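Packing Household Liquids for the Post: Project Report

Unit: Packaging and Materials Handling, second semester

1. Background

Postix is a small parcel service that takes orders from corner shops and delivers them to homes in the Vlachou district. Most of what it carries is dry goods, but cleaning products make up a growing share, and those cause most of the complaints. A bottle of dish soap that leaks in a carton will usually spoil everything packed with it.

Our group was asked to look at how a single bottle of household liquid should be packed when it travels in an ordinary cardboard carton. The shops don't want to stock special boxes. They have one size of brown carton, paper, tape and whatever is left over from their own deliveries. We kept to the same supplies.

2. What we wanted to find out

The first aim was to compare ways of closing the cap. The second was to compare ways of filling the space around the bottle. We also wanted a packing method short enough to fit on a card above the packing table, as the Postix shops change staff often and there is no time for training.

We left out glass bottles, spray triggers and anything classed as dangerous goods.

3. Materials

Cartons: single-wall cardboard with four top flaps, the standard Festik size. We were given a flat stack of them and folded them up as needed.

Bottles: plastic dish soap bottles with flip-top caps. We chose this type after reading through the Postix complaints list for February, where flip-tops came up more than screw caps.

Filling: crumpled white paper, torn cardboard strips, and cotton cloth offcuts.

Closing: clear tape, a rubber band, and a small plastic bag with a twist tie.

Surface: white paper taped down over the table. A drip of coloured soap shows up quickly on white paper, and the sheet can be thrown out when it gets dirty. Old marks have to be told apart from new ones, so we circled existing marks in pencil before each round. Pencil turned out to be hard to see by late afternoon and we would use a marker another time.

4. Method

Each bottle was wiped dry, closed, and stood upright on the paper while the carton was made up. The bottle then went into the carton upright, the filling was added, and the flaps were folded and taped.

The packed carton was tipped onto each side in turn and left there for 90 seconds. After that it was dropped flat from table height 3 times. We opened it on the table, lifted out the bottle, and checked the cap, the filling and the bottom of the carton. Any soap outside the bottle was counted as a leak, even a smear under the lid.

We had planned to use a vibration table at Trirklow, the campus workshop, but it was booked out. Dropping by hand is less even. The same person did all the drops to keep the difference small.

The budget for the project was 400 dollars and we stayed under it. Most of it went on soap.

5. Results

5.1 Caps

Flip-top caps with nothing added leaked most often, nearly always while the carton was on its side and before any drop. The hinge was the weak point. Soap worked its way out on the hinge side and ran down the label.

A rubber band over the cap helped a little but slid off in several cartons. One strip of tape over the top and down both sides held much better, as long as the plastic was dry when it went on. Where there was soap on the neck the tape lifted.

The plastic bag didn't stop leaks. It kept them away from the carton, though, and from a customer's point of view that may be the same thing. Tape and bag together gave the best result, and we never found soap on the cardboard with this method.

5.2 Filling

Crumpled paper worked well when there was plenty of it. When there was too little, the bottle fell over at the first tip and stayed on its side. Cardboard strips held the bottle firmly at the base but left the top free to move. Cloth was the easiest to pack with and soaked up small leaks, but shops won't have a steady supply and we don't recommend it.

The bottom of the carton matters more than we expected. A layer of paper under the bottle stopped the base from denting in the drops.

5.3 Packing order
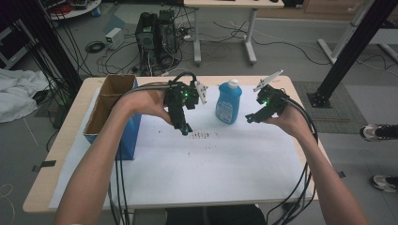 Should the filling go into the carton before the bottle or after it?

Put a layer on the bottom first, then the bottle, then the rest of the filling around the sides and over the cap. If all the filling goes in first, the bottle has to be pushed down into it, and the cap can flip open on the way.

We tried the other order a few times early on and stopped. It was also slower, as the person packing had to pull paper back out to make room.

6. Recommended method

Wipe the bottle and check the cap is pressed shut. Put one strip of tape over the cap and down both sides. Place the bottle in a bag and tie it. Lay crumpled paper in the bottom of the carton. Stand the bottle in the middle, fill around it until it doesn't move when the carton is shaken gently, and cover the cap. Fold the short flaps, then the long ones, and tape along the join.

Postix has told us it may send out 2000 printed cards with these steps. We suggest trying the wording in one shop first. Two people in our own group read "over the cap and down both sides" differently, and a small drawing would settle it.

7. Limits

We tested one carton size and one kind of bottle. All bottles were full. A half-empty bottle squeezes more easily and might behave differently. We didn't test in heat, and a van in January gets a lot hotter than our room – this should be looked at before summer.

We also packed one bottle per carton. Real orders are mixed, and a tin or a heavy bag of rice beside the bottle would press on it in a way our filling never did.

8. Further work

The next group could repeat the drops on the Trirklow vibration table if it can be booked early in semester. Screw caps should be tested the same way. Leftover cartons and tape are on the bottom shelf of the store cupboard, with our results sheets in the folder behind them.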